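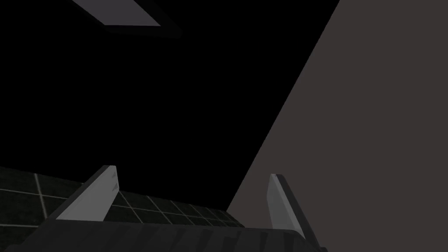 Figure 1. Room interior, rendered view.

Carbon dioxide buildup in a small study room under two door conditions

Final report, Building Services Project
Supervisor: Normand Ouellet

1. Background

Usero Hall has a row of group study rooms on its north side. They were partitioned out of a larger reading area, and the supply air layout was not changed at the time. Students using the rooms in the afternoon have complained of stale air. The building office asked whether the complaints matched measured conditions and whether leaving the door open made enough difference to be worth recommending.

Carbon dioxide is used in this report as a marker for ventilation per person. It is not treated as a pollutant at the levels found. Odor, temperature and noise were outside the scope, although temperature was logged because the instrument records it anyway.

2. Equipment and setup

One Widine logger was placed on the shelf opposite the door at seated head height. A second was hung in the corridor to give a background reading. Both were set to record every 5 minutes. Before the first session they were run side by side outdoors for one night and the corridor unit was offset to match the other. The offset was small and was left fixed for the rest of the project.

The supply grille is fed through a Stanavex damper above the ceiling tile. The damper position could not be read from the room. The building office confirmed it was set to its minimum stop and would stay there while measurements were taken.

3. Method

A session was any booking longer than an hour with two or more people present. Users filled in a card with arrival time, leaving time, number of people and door position. Sessions where the door position changed partway through were dropped. So were sessions with gaps in the log. This left 47 usable sessions, slightly more with the door closed than open.

For each session the peak reading was taken, and the corridor background was subtracted. The air change rate was estimated from the decay after the last person left, using the usual single-zone equation:

C(t) = Cb + (C0 - Cb) exp(-nt)

where Cb is the corridor background, C0 the reading at departure, n the air change rate per hour and t the time in hours. Only the first forty minutes of each decay were fitted. Later points were too close to background to be useful.

4. Results

The highest single reading was 1694 ppm, with the door closed and four people in the room. It came near the end of a long afternoon booking and the curve had not leveled off. Closed-door sessions with two people stayed well below this and generally settled before the end of the booking.

With the door open, the rise above background was some 70 percent smaller for the same number of people. The effect showed up within the first few readings after arrival. Sessions with three people and an open door looked much like sessions with two.

The fitted air change rates for the closed room were low but consistent from one session to the next. Open-door rates were scattered. Movement of air in the corridor probably accounts for part of this, since the stairwell doors at the far end are sometimes propped.

5. Sources of error

Door position was self-reported. "Open" on the cards covered everything from fully back against the wall to slightly ajar, and the two cannot be separated now. A simple contact switch on the frame would have fixed this and should be used in any repeat.

The decay fit assumes well-mixed air. One check was made by moving the room logger to the table for an afternoon, and the readings agreed closely with earlier ones under similar use. No check was made near the floor.

All sessions were in July, when bookings are lighter than in term. Groups of four were rare.

6. Recommendations

The damper should be opened from its minimum stop and the closed-door measurements repeated. Until then, a notice in the room should ask groups of three or more to leave the door open. Fitting a transfer grille in the door was considered, but the door is fire rated and the cost was not looked into.

Appendix A gives the session cards. Appendix B gives the fitted decay curves, with the corridor background marked on each.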